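Print | E-mail

18 October 2020
By Gavin Urquhart

We use cookies to remember your reading position. By continuing you accept them.

Chapter 3
When a Judge Cannot Sit

A court is a building, a set of rules and a number of people, and the people are the part which can become ill. Most books for beginners pass over this. They explain how a judge is chosen and how a judge may be removed, and between these two moments the judge seems to be always at the bench, always rested, always ready. In daily life a judge has a bad back, a sick mother, a long trip, or an old friend among the parties. The work of the court must then be done by somebody else, or it must wait.

In this chapter we look at the rules for such times. We begin with a small court, as there the effect of one empty chair can be followed from day to day.

The Rastside court

The town court at Rastside had one full-time judge and served the town itself and the farm district of Gondlow. In one year it received 3255 matters. The greater part were traffic tickets and unpaid bills, which take only a few minutes each. A smaller part were quarrels between landlords and tenants, and these are slower, for the two sides often come without a lawyer and must be heard with patience.

In April the judge went into the hospital for an operation on the hip. The clerk had been told of it only the evening before. On the court calendar for the next day stood 24 hearings, and people had already taken leave from their work to come. The clerk telephoned the neighboring court in Brovance, whose judge agreed to take the urgent matters and no others. By the time the Rastside judge returned, 149 hearings had been moved to a later date.

No rule had been broken. The law of that place said that a judge who is absent "for a reasonable time" must arrange a replacement, but it did not say what a reasonable time is, and it did not say who must be told, or when. We will come back to these two gaps many times in the chapter.

Three kinds of absence

It helps to separate the short absence, the long absence and the absence in one case only.

The short absence is a matter of some days. Most courts treat it as a question of office work. The clerk moves the dates, or a judge from the next district comes over for a morning. The parties get a letter, and usually they have no right to object to the change.

The long absence is more difficult. Here a temporary judge is named, and somebody must have the power to name him or her. In some places it is the chief judge of the region, in others it is the mayor or the governor. The choice of method matters a great deal. A temporary judge who hopes to be given the seat for good may wish, perhaps without knowing it, to please the person who will decide.

The absence in one case only is called recusal. The judge is healthy and present, but has a tie to the case - a share in the company, a cousin among the witnesses - and steps aside. Recusal has its own rules and its own long history, and we leave it for Chapter 4.

How much should the public know?

A judge is a private person with a body like any other. A judge is also the holder of a public office, and the people who wait for a decision have some interest in knowing whether it will come. In the Rastside matter the local paper learned of the operation from a lawyer in the corridor, after the judge was already home. Some readers wrote that they should have been told. Others found the question rude.

Keep both opinions in mind while you read. Section 3.1 sets out the usual duty to report an absence, and Section 3.2 asks whether the nature of the illness belongs in the report.
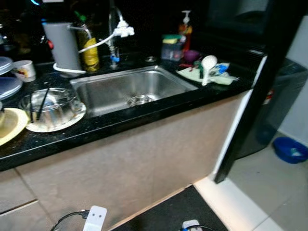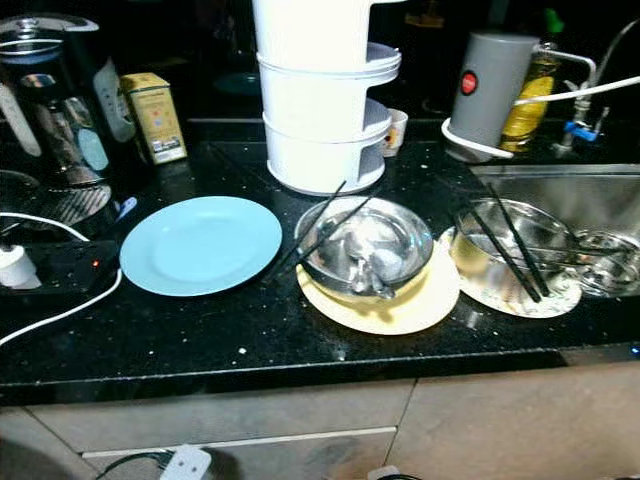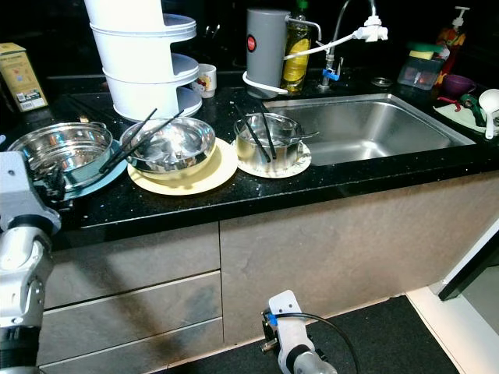 Kitchen counter with a black granite top, three views.

Words to know before Section 3.1: bench, calendar, clerk, docket, recusal, temporary judge, vacancy. The meaning of each is given at the back of the book.

Print | E-mail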